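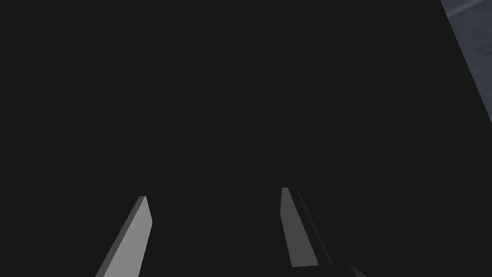

Dark charcoal surface, close view (render)

Mornow Collection Cabinet for School Coats and Uniform

The Mornow Collection Cabinet is supplied by Zindlow to schools, libraries and community centres that wish to receive outgrown uniform and winter coats for reuse. Garments placed in the cabinet are sorted, washed where necessary and passed to families through the Skiltimine clothing exchange. The cabinet is provided on hire and remains the property of Zindlow throughout.

Many families replace a blazer or coat long before it is worn out. The same garment can serve another child for a further school year or longer. The cabinet gives a school a fixed point at which such items may be left, without staff having to store bags in offices and corridors.

What is included

Cabinet with lockable door
Hinged deposit flap
Keys: 2
Reusable inner sacks: 6
Printed notice for parents, in large type
Collection by arrangement with the Skiltimine sorting room

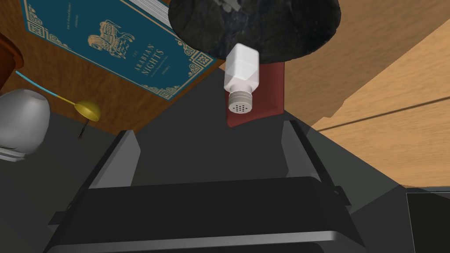
White salt shaker, cap downward, above the gripper (render)

Hire charge

The charge is £59 for each school term. This covers delivery, the first fitting of sacks and all routine collections. No deposit is payable. Organisations hiring more than one cabinet for the same site should contact the Zindlow office before placing an order, as a separate form is used.

Replacement keys are charged at cost. Sacks which have become torn in ordinary use are replaced free of charge.

Items accepted

The cabinet may be used for blazers, jumpers, skirts, trousers, shirts, sports kit and outdoor coats. Garments should be clean and dry. School badges may be left in place; where a badge belongs to a school outside the exchange area, it is removed during sorting.

Underwear, bedding, toys and electrical goods cannot be accepted. Shoes are not handled under this scheme. Any item unsuitable for wear is sent for fibre recovery, and no payment is made to the host for its weight.

Siting and daily use

The cabinet is intended for indoor use. It should stand on a level floor, against a wall, and must not obstruct a fire exit or the approach to one. Hosts are asked to choose a place that parents can reach during normal opening hours.

One member of staff should be named as the contact for the cabinet. That person holds the keys, changes the sack when it is full and requests a collection.
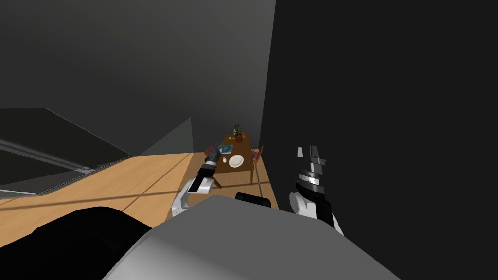 Collections are made within seven working days of a request. Full sacks should be tied and labelled with the name of the host, and kept indoors until the driver arrives. During January, when demand for coats is at its highest, hosts may be asked to release sacks before they are full.

Requests for clothing

Families do not apply through the host. Requests are made to the exchange directly, and the details given are not shared with the school. Garments are offered without charge. Labels and notices are available in several languages on request.

Ending the hire

Either party may end the hire at the close of a term by giving written notice. Zindlow will remove the cabinet and any sacks in use. Garments already deposited remain with the exchange.

Orders for the spring term should be received by the Zindlow office no later than the last day of the autumn term.

Page last reviewed: September 16, 2026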